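15 March 2026
Sim bench, Kurnodville

Continuing the rules draft for the two-arm cabinet task. Working title is still "start state and handoff." Sachiko wants it frozen before the April runs, so anything not agreed by then stays out.

Start pose. Both arms raised, both grippers open, nothing held, no contact with furniture or props. The reset script checks joint angles and finger width. It did not check contact until this morning. Added a contact query on every finger link, run after the physics has settled for 40 steps. If any pair reports contact, the episode is rejected and logged with the link name. Previously we rejected on a timeout, which told us nothing.

Drawer state. The old text said "drawers closed at start." That is too strict for what the task is supposed to cover and too loose to test, as it gave no tolerance. New text: each drawer may start at any opening within the range listed in the scene file, and the starting value must be written to the episode header. If the value is missing, the episode does not count. Zübeyde is changing the header writer.

Props on top. Positions are sampled, then settled. A prop that leaves the top surface during settling means a new sample. The rule now says the operator may not nudge a prop by hand in the viewer. Two people were doing this, me included.

Checked the reset against the Canpolat room with the cap, the metal cup and the blue book on the cabinet. Arms up, grippers open and clear.
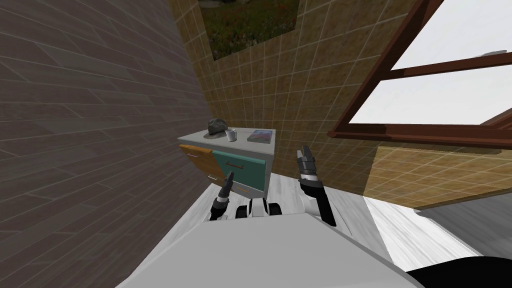 Tia Furnival objects to the contact rule as written: "Zero contact at start is fine, but you also need a minimum distance. A finger a hair away from the cabinet passes your check and then hits it on the first control step. I would put the clearance in the rule and leave the contact query as a backup."

Agreed in principle. The distance query is slower, but it runs once per reset. Draft clearance value is 40 mm from any finger link to any body that is not the robot. Duygu to confirm that this does not rule out the low start poses used in the Bemel set.

Random seeds. 3000 seeds reserved for training, 770 for evaluation, no overlap. Seeds are assigned by scene file and are not reused when a scene is edited. An edited scene gets a new file name and a new block. Changing a texture counts as an edit. Urszula asked if changing the light counts. Yes.

Success check. Still open. Present wording reads the drawer joint at the last step only, so a drawer that rebounds after a good pull fails. Nekus scripts use a hold period. Will try the same here and compare on the evaluation seeds before writing any number into the draft.

To do:
contact query into main branch (me)
distance query, timing per reset (Tia)
header writer, reject on missing drawer value (Zübeyde)
remove prop drag from viewer in recording mode (me)

Draft 2 saved in the rules folder. Draft 1 kept for the diff.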